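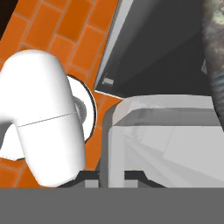 A reader of the April draft objected that a kitchen faucet was too small a subject for a full-term project, and that the group would have more to show if it moved a cup from one place to another like everyone else. The group considered the objection and kept the faucet. The reasons are set out in Section 1, and the reader's second remark, that the draft said too little about failed runs, is answered in Section 5.

# Operating a Faucet in a Simulated Kitchen Using a Wrist View

Final report of the Trarex student project group, Hamada Technical College
Submitted Jul 6, 2021

## 1. Purpose

The Trarex group was asked to choose one household task, carry it out in simulation with a single robot arm, and report on how well the arm performed it when guided mainly by the view from its own gripper. The college requires that the task have a clear start and a clear end, and that both can be checked by the simulator without a person deciding each case.

The faucet meets these terms. The handle has a known closed position and a known open position, and the simulator reports the angle between them at every step. The spout can swing, and its angle is reported as well. A cup task would have required the group to write its own test for whether the cup was standing properly, and earlier groups at Hamada had spent much of the term on that test alone.

The faucet is also a difficult object to see from close range. The spout is a long curve that comes toward the arm, and it tends to cover the part the gripper needs to reach. In our glossy white model, shading along the curve is often the only guide to its direction. The group considered this a fair problem for a student project.

## 2. Equipment and Software

All work was done in simulation. The kitchens came from Starivell, the scene collection maintained by the college for its robotics courses. The arm was driven by Imik, the department's motion program, with the settings used in the second-year laboratory. No changes were made to Imik except for a lower limit on gripper speed near fixed objects.

The arm had two views available to it: one from the gripper and one from a fixed point behind the arm. The gripper view was used for all decisions during the approach. The fixed view was used only by the students when they reviewed a run afterward.

The gripper itself takes up the lower part of its own view. The group first treated this as wasted space and cropped it away. The crop was later removed, for the straight top edge of the gripper gave a steady line against which the end of the spout could be judged. Results improved after this change, although other settings were adjusted in the same week and the group cannot say how much of the improvement came from the crop.

## 3. Tasks

Four tasks were defined and entered in the project log before any runs were made:

- **Approach.** Bring the gripper to a resting point beside the faucet without touching the spout, the wall, or any object on the counter.
- **Open.** Turn the handle from closed to open.
- **Close.** Turn the handle from open to closed.
- **Swing.** Push the spout to one side and withdraw.

Each task was run in 20 kitchens. The kitchens differ in wall finish, cabinet color, counter layout, and faucet shape. Faucet position was left as Starivell supplies it. The starting position of the arm was varied within limits agreed on with the course staff, and the limits were not changed once the recorded runs began.

A run ended when the task was complete, when the time allowance ran out, or when the arm pressed on a fixed object harder than the permitted force. The last of these was recorded as a contact stop and counted as a failure, even when the handle had already reached its position.

## 4. Method

The group recorded guided runs first. A student moved the arm by hand controller, and the program stored the gripper view together with the arm's joint positions. Runs that ended in a contact stop were kept in a separate folder and were not used for training. In all, 933 guided runs were accepted.

The accepted runs were then used to train a small network that takes the gripper view and proposes the next movement. Imik checks each proposed movement and refuses those that would exceed its limits. When a movement is refused, the arm holds still for one step and the network proposes again.

Kitchens used for the final tests did not appear in training. This rule was broken once by mistake, when a kitchen with a changed cabinet color was saved under a new name and placed in the test folder. The error was found during a routine comparison of file lists. The kitchen was replaced and the affected tests were repeated in full.

Two students operated the hand controller, and their habits differed. One approached the faucet from above and came down beside the spout. The other stayed low and came in from the side. The group did not notice this until the trained arm began to hesitate partway through the approach, shifting between the higher path and the lower one. The guided runs were then labeled by path, and the higher path was used for every task except Swing.

## 5. Results

| Task | Result in test kitchens | Most common failure |
|---|---|---|
| Approach | Reliable | Contact with a counter object |
| Open | Reliable with lever handles, mixed with round knobs | Gripper slips off the knob |
| Close | Mixed | Handle left short of closed |
| Swing | Poor | Contact stop against the spout |

Approach was the strongest task. The arm slowed near the spout and held a steady gap in most kitchens. Its failures were concentrated in crowded layouts, particularly those with a large object standing close to the faucet on the far side. The space between the two can narrow to a strip of wall, and the network appears to have treated such a strip as open room.

Open gave uneven results, and the handle shape explains most of the difference. Levers extend to one side and remain in view for most of the movement. Knobs placed near the base are easily hidden behind the spout, and the arm then reached for the place where a knob had been in the training kitchens.

Close was expected to match Open and did not. Reviewing the failed runs, the group found that many guided runs had been ended by the student slightly early, when the handle looked closed in the fixed view. The network learned to stop at the same point. This is a fault in our recording and should not be taken as a limit of the method.

Swing failed more often than it succeeded. A spout that moves away under a light push will also push back when it reaches the end of its travel, and the arm had no sense of where that end was. The force limit then stopped the run. The group tried a softer push, which reduced contact stops but often left the spout where it was.

Wall color was less of a problem than expected. Kitchens with strongly colored tile, including orange brick-pattern walls behind a white faucet, were among the easier ones, as the spout stood out clearly. White faucets on pale walls were harder. The group did not test this separately - the observation comes from reading through the failed runs - and it should be treated with care.

## 6. Limits of the Work

The simulator does not model water. Opening the handle is therefore a matter of angle only, and no claim is made about filling a vessel or stopping a flow. Handle stiffness was the same in every kitchen. Lighting was kept at the Starivell default throughout.

The results have not been tried on a physical arm. The laboratory arm has a wider gripper than the simulated one, and the approach paths would have to be recorded again before any such trial.

## 7. Recommendations to Later Groups

Guided runs should be ended by the simulator's reading of the handle and not by the student's judgment. Students sharing a controller should agree on a path before recording begins and watch one another's first runs.

File lists for training and test kitchens should be compared before every training session. The comparison script is stored with the Trarex project files, together with the accepted runs, the contact stops, and the review notes. The Swing settings in that folder are the softer ones; the earlier settings are kept in the subfolder marked "old push."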